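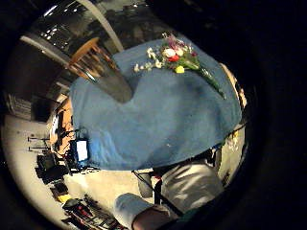
Tutorials > Data Collection > Soft and Fragile Objects

Recording Flower-Arranging Demos with Sensor Gloves

March 26, 2024
By Krystyna Kurek

Flowers are a fantastic thing to teach a robot with. Every stem is a different length, the heads are heavier than they look, and a grip that works fine on a bottle will crush a tulip flat. We started recording bouquet demos in January for our Cisora project, and the set now holds 1,067 usable episodes. This page covers how to set up your own session, from laying out the table to throwing out the bad takes.

I'm assuming you already have your gloves paired and your recording software running. We use Reketti for capture and Kuvbridge to line up the streams afterward, but the steps are the same with other tools.

What you need

- One table with space on every side
- A plain cloth in a single color, big enough to hang over the edge
- A bouquet with mixed colors and at least one bloom that stands out
- A vase that won't tip when a stem catches the rim
- Two sensor gloves, with a marker cube for each
- At least one fixed camera, plus whatever wrist or hand-held cameras you have
- A notebook (yes, paper)

Step 1: Lay out the table

Spread the cloth and smooth out the big folds. Small creases are fine and I'd leave them in, because your robot is going to meet creases sooner or later. Blue has worked well for us. Green stems blend into a green cloth, and white petals disappear on a white one.

Lay the bouquet down at an angle, blossoms away from you, stems pointing toward the side you'll pick up from. Then change that angle for every episode. If the flowers always start in the same spot, the policy learns the spot, and you'll be very disappointed the first time someone bumps the table. 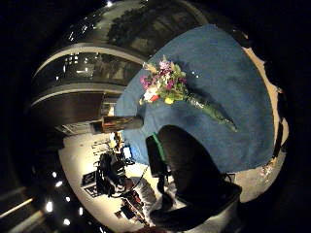 Bouquet laid diagonally, with the wrapped stems toward the right.

Keep the wrapping on for some episodes and take it off for others. Cellophane is wonderful practice material! It throws glints at the camera and hides part of the stems, so a model that has only seen bare stems tends to reach for the wrong place.

Step 2: Calibrate the gloves

Put both gloves on before calibrating, and check that nothing slides when you make a fist. Hold your hands over the middle of the cloth with the marker cubes facing the fixed camera. Turn each wrist slowly until the software has seen more than one face of each cube, then rest both hands flat on the table for 2 seconds. That pause gives you a clean point to sync on later.

Akihiko Sekiguchi wrote our calibration script, and his advice is to redo it any time you take a glove off, even for a sip of coffee. I skipped this once and lost 225 episodes to a cube that had shifted on its mount. Please learn from my pain.

Step 3: Record the demonstration

Start every episode with your hands at rest. Reach in with one hand, close your fingers on the stems just below the blossoms, and lift. Use the other hand to steady the bunch or gather loose stems. Bring the stem ends over the vase, lower them in, let go, and go back to rest.

Move at a normal, comfortable speed. Beginners often slow way down because they know they're being recorded, and then the robot moves like it's underwater. If you drop a stem, keep going and pick it up. Recoveries are some of the most useful examples you can collect — mark them in the notebook so you can find them again.

Watch your elbows and head, too. The fixed camera needs to see the cubes for the whole episode, so lean back a little when both hands are over the vase.

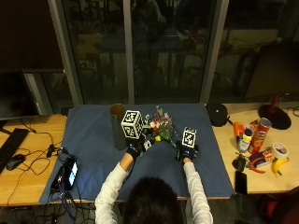 Step 4: Add some variety

After a block of plain takes, start changing things. Swap the vase, move it to the other side, or hand the gloves to someone with bigger or smaller hands. Everyday objects nearby are welcome as long as they stay out of the path of your arms. Our Cha policy was trained on very tidy tables at first, and it got much steadier once we let ordinary clutter into the background.

Step 5: Review before you pack up

Play back a handful of episodes while the table is still set. Look for:

- cubes hidden for long stretches
- streams that drift apart near the end
- takes that start before the hands are at rest
- flowers so worn out they no longer hold their shape

Delete the broken ones right away and note what you removed. For a first training run, aim for 900 good episodes. You can get by with fewer if your starting positions are well mixed, and it's worth training a rough model early just to see where it struggles. Ours kept missing the vase on the left, so the next session was almost all left-side placements.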